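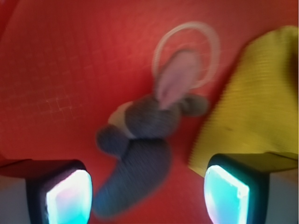

Chapter 4
The Tray and the Person Next to It

What you will meet in this chapter
The difference between a job and a task
Leftover work, and who gets it
Pace, and who sets it
Why a job title is often the last thing to change

Ask people what a robot will do to their workplace and you will usually hear one of two stories. In the first, everyone goes home with a cardboard box of desk ornaments. In the second, everyone is set free to do creative and rewarding work, generally described by someone who already has some. Both stories have the advantage of being short. This chapter is longer, and it takes place mostly at a sorting bench.

The bench belongs to Gandis, a firm in the town of Maldonado that rents play sets to day care centers and waiting rooms. A play set goes out in a crate. Some months later it comes back in the same crate, or in a crate, with most of its own parts and a few of somebody else's. Before it can go out again, a person has to work out what is in there, what belongs, what needs a wash, and what has been chewed past the point of dignity. At Gandis this was called returns. The company had 377 employees when we visited, and a surprising number of them had started out in returns and spoke of it the way other people speak of basic training.

On Feb 1, 2019, a robot arm went to work at one end of the bench. The software that ran it was called Pinden. The consulting firm that advised on the project, Itstead, had produced a report in which the word "seamless" appeared in the title and again on the first page. Agustina Troncoso, who had been sorting returns for longer than Itstead had been in business, kept a copy under the short leg of her stool.

4.1 Jobs Come in Pieces

Troncoso's job title was returns sorter. If you had asked the report what a returns sorter did, it would have told you: picks items from tray, places items in correct bin. That is a fair account of what her hands were doing. It is the part you would see from the doorway, and reports are often written from the doorway.

Economists who study automation like to break a job into tasks, and it is a habit worth borrowing. A task is one thing that has to get done. A job is a bundle of them, tied together by history, convenience, and whoever happened to be standing nearby when something new came up. Machines are seldom bought to do a job. They are bought to do a task or two, and the rest of the bundle has to be tied up again some other way.

When Troncoso was asked to write down everything she did in a shift, she filled one sheet and asked for another. She picked and placed, certainly. She also noticed when the same day care kept sending back crates one carrot short. She knew which customers would phone about a missing rabbit and which would never notice it was gone. She showed new people how to lift a crate. She told the washing room when a load was coming so that they could finish their coffee first. None of this was in the report, and some of it, such as the coffee, she had not thought of as work until she saw it in her own handwriting.

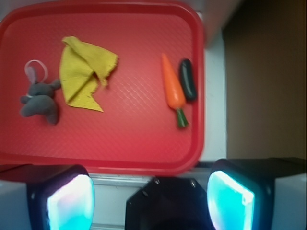

Figure 4.1. A tray of mixed items from the wrist camera. The soft things lie to the left, the toy carrot and cucumber to the right.

Consider the tray in Figure 4.1 from the point of view of the person who used to empty it. There is very little to consider. A plush rabbit, a yellow cloth, two vegetables: you pick them up. You could do it while talking about your sister's wedding, and people at Gandis did. Someone who has to program the same task sees a different tray. The vegetables are fairly well behaved. They have a shape, and they have the same shape later. The cloth has whatever shape it was last dropped in. The rabbit has limbs going in several directions and a loop of cord on top, and one arm is touching the cloth, which raises the question of whether you are looking at two things or one thing with frayed edges.

This runs against a common belief about which work is simple. We tend to call a task simple when a person can learn it quickly. A five-year-old can learn to pick up a cloth. The five-year-old, however, arrives with several years of full-time practice at picking things up, paid for by somebody else. The wage for a task tells you how many people can do it. It doesn't tell you how hard it would be to explain to a machine.

4.2 Leftover Work

Divide a job between a person and a machine and you will find a third pile on the floor. It holds everything the machine can't do, or can't do yet, or can do if somebody straightens the cloth first. We will call this leftover work. It has three features that will come up again in later sections.

It is hard to see. Straightening a cloth takes a moment and leaves no record. The arm's picks were logged. The hands that got things ready for the arm were not.

It is hard to name. For a while the people at the bench called it "helping," as in "I was helping all morning." Itstead preferred "exception handling." Domingo Cisternas, the shift lead, put it on the time sheet as "other," where it soon became the largest line, and where it caused a certain amount of alarm upstairs, as if "other" were some new hobby that had got loose in the building.

And it is chopped up. This matters more than it may seem. A steady hour of sorting lets the mind wander. An hour of leftover work comes as a minute here and half a minute there, at times chosen by something else. Troncoso could no longer tell a whole story about the wedding. She got as far as the church and then had to go and see about a rabbit.

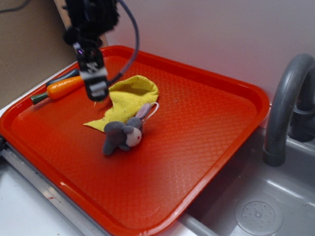

Figure 4.2. The arm over a tray, gripper open, with a toy sink standing to the right. The plush toy is lying on the lower part of the cloth.

Figure 4.2 gives a view from beside the bench. Look at the plush toy and the cloth. One is lying partly on the other, and a rule has to exist for that. Do you take the top item first? Most sorters would say yes, then admit they sometimes grab both and let the cloth drop into its bin on the way past. No one had ever written this down, for the same reason no one writes down how to come through a door. When the arm arrived, it had to be written down, and the sorters were the only people who could do it.

So for the first stretch of the project the people whose task was being automated were also its main suppliers of knowledge. They were asked, pleasantly and often, to explain themselves. Gandis paid them their usual rate for this. Whether it should have paid more is the subject of the debate exercise in 4.5, which in our experience runs over.

4.3 Who Sets the Pace?

Before the arm, the bench moved at the speed of the people at it, corrected now and then by Cisternas walking past with his keys out. That is pace set by people, and it has room in it. A slow start can be made up before lunch. A sorter with a sore wrist can swap with a neighbor and nothing need be said.

With the arm in place, the bench had a second pace. It wasn't a fast one. Visitors who had been expecting something alarming were often seen checking their phones. But a machine that is slow and regular still changes the room, for the people near it have to be ready when it is. Two of the sorters liked this. They said the day had a beat to it. Others said they felt like the person at a party who is holding the dog.

Cisternas found that his own work had changed as well, though his title had stayed exactly where it was. He had been hired to manage people who sorted. He now spent much of August deciding which trays should go to the arm and which to the humans. This sounds like a technical question until you notice what it does. Send all the easy trays to the arm and the people are left with the tangled ones, all day, with no plain vegetables in between to rest on. Send the people a fair share of easy trays and the numbers for the arm look worse. Every split of the work makes somebody look good. Cisternas kept the list in pencil.

4.4 A Word About Words

You may have noticed that we have been saying "the arm" where the people upstairs said "Pinden" and the Itstead report said "the solution." The sorters, for their part, said "him," except when it stopped, when they said other things. What a workplace calls its machine is worth writing down early in any study you do. Names tend to show who is expected to fix it.

Before you read on

Choose a job you have held, paid or unpaid, and list its tasks. Use a second sheet if you need one. Mark the tasks a visitor would see from the doorway.

Then choose one task from the list that you could do while talking. Write instructions for it that would work for someone who has never handled a cloth. Trade with a classmate and follow each other's instructions exactly as written. Move anything breakable first.

Section 4.5 returns to the bench at Gandis and looks at how the sorters' pay was worked out once "other" had been given a name.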